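Council tax support stopped after I started part time work – do I reapply?

Stinness_mum
Been on council tax reduction 2 years. Started 7 hours a week at Fitico in June, told Universal Credit straight away. Now got a letter from the council saying my reduction has ended and I owe £74 by the end of the month. Do I have to apply from scratch or can they just restart it? Phone line is engaged all morning.

parkside
Telling UC isn't always the same as telling the council. Some get the update automaticly, some don't. Ring when they open, or go to the desk at Park library and take:
payslips
the letter
your UC statement – all the pages

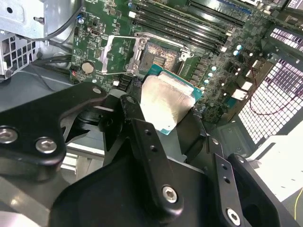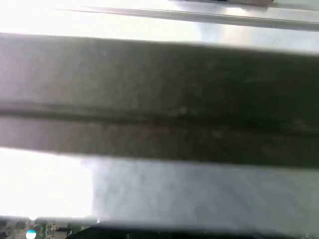
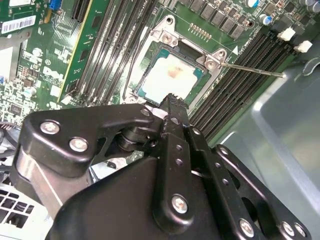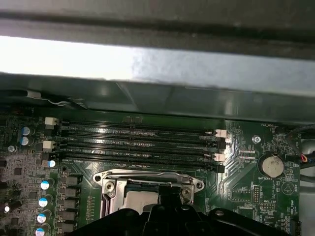
Ask them to look at the decision again. Do it in writing aswell and keep a copy. You normally get one month from the date on the letter so dont sit on it. And ask if the £74 can be split over 2 payments while they look.

ikel_resident
Same happened to me in Ikel. Had to reapply in the end, form was long but they did backdate it. Different council tho so might not help.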